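Archives > Small Company Shares > Spinoffs and Splits > Thread

Subject: Re: Ladano / Ladwood split, do I have to do anything?
From: Abhishek Solanki
To: smallcaps list

Alfie Penrose wrote:

> Hi all. I've held 400 shares of Ladano for years, mostly because
> my uncle worked at one of their radio stations and I liked the
> dividend. Yesterday I got a thick envelope from Letinell telling
> me that the billboard business is being spun off as Ladwood and
> that I'll get one Ladwood share for every two Ladano. I've read
> the first few pages twice and I still have three questions.
>
> 1. Do I have to send anything back?
> 2. If I don't want a billboard company, can I just say no?
> 3. My broker's website already shows a second line for Ladano
> with a different ticker and a higher price. Which one is mine??
>
> Also, is this good news? The radio side seems to be the part
> everybody worries about and it's the part that keeps the old
> name. Sorry if this has been covered, I only read the list in
> the evening.
>
> Alfie

Alfie, no apology needed, you picked my favorite subject! I've been waiting for this information statement since they first hinted at it in March, and I sat down with it and a pot of coffee and read the whole thing, appendixes and all. I hold both Ladano and too many opinions about it, so keep that in mind.

Your easy question first. No, you don't send anything back. There's no vote on this one and no election form. Letinell is only the distribution agent, so they mail the packet and do the bookkeeping. If your shares sit with a broker, the Ladwood shares will turn up in your account next to the Ladano ones, maybe a day or two after the distribution date if your broker is slow (mine is very slow). With 400 Ladano you get 200 Ladwood, and it divides evenly, so you won't even have the little cash payment for a fraction that the odd-numbered holders get.

You can't turn them down, but you can sell them. Lots of people will! That's a big part of why I enjoy spinoffs so much. Funds that bought a radio company suddenly own a sign company that's too small for their rules, and out it goes, sometimes in the first week and sometimes without anyone having opened the packet. It doesn't always happen, and I've been wrong about it twice, but when it does you get a few odd days of trading where the price has very little to do with the business.
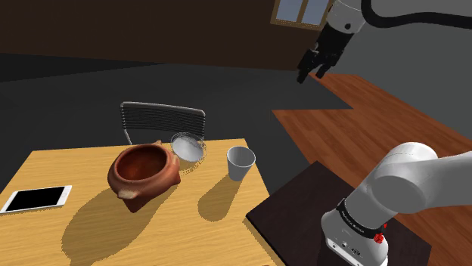
The two-ticker business trips up almost everyone the first time. Between the record date and the distribution date there are two ways to trade Ladano. The "regular way" shares carry the right to receive Ladwood with them, and the "ex-distribution" shares don't. It's like the clay pot on the wooden table: it has one small handle poking out at the front and another on the right up near the rim, and you can take hold of it by either one, but you want to know which one you've got before you lift. Yours is the regular way line, the one with the higher price. If you sell those shares before the distribution date you're selling your Ladwood along with them, even though you were the holder on the record date and your name is on Letinell's list. People get burned by that every time, so if you plan to sell only one half, either wait until it's all finished or call your broker and have them read back to you which line the order is on.

There will also be a "when-issued" market in Ladwood itself for a short while. You can ignore it. I'll be watching it like a hawk, but that's a hobby, and the volume is usually thin enough that one impatient seller moves the price.

Now for whether it's good news, which is where I get excited. Pages 30 and on are the part to read. Ladwood leaves with very little debt! The bank loan stays with Ladano, and the signs have been paying for the radio stations' new studio equipment for a while now, which you can see if you put the segment tables side by side. On its own, Ladwood gets to keep that cash. Most of the sign locations are on long ground leases, and the lease schedule in the back shows only a handful coming up for renewal soon. I thought it was a lovely table. My wife did not want to see it.

The radio side is harder. Ladano is keeping a 5 percent stake in Ladwood, and the statement says it intends to sell that to pay down the loan, with no promise on when. So there's a seller hanging over Ladwood and a company with more debt per dollar of sales than it had before hanging on to your uncle's station. On the plus side, the stations are mostly in towns with only one or two other commercial signals, and local ad sales held up better than I expected. I'd want to hear management talk about the dividend before I said more than that. The statement has exactly one sentence on it, and the sentence says the board will consider it. If you own this for the dividend, Alfie, that's the sentence to worry about.

The Tyagi newsletter came down hard on the whole deal, by the way, and called it a way to park the loan with the weaker business. I think that's half right. The loan is against the towers and the station buildings, so it would have been a lot of work (and a fee, naturally) to move it. But I'd still read their piece if you get it, particularly the bit about the shared services agreement. Ladwood will go on renting its accounting and payroll from Ladano for the time being, and the rate in there looks kind to Ladano.

On taxes, the statement says it's meant to be tax-free to U.S. holders, apart from cash for fractions, so that part shouldn't touch you. You do need to split your cost basis between the two stocks. The company should post a form with the percentages after the distribution. Print it and put it in with your old purchase slips. If your lots are from several years, you do the split lot by lot, and a tax person can do it quickly if you'd rather not.

What I'm doing myself: keeping all the Ladwood, and adding some if the funds dump it. I haven't decided on Ladano. I have a question in to their investor relations person about the shared services rate and will post the reply here when I get one. If anyone on the list went to the lenders' presentation, I'd love to see the slides.

Abhishek

Tags: spinoffs, radio and outdoor advertising, cost basis, beginner questions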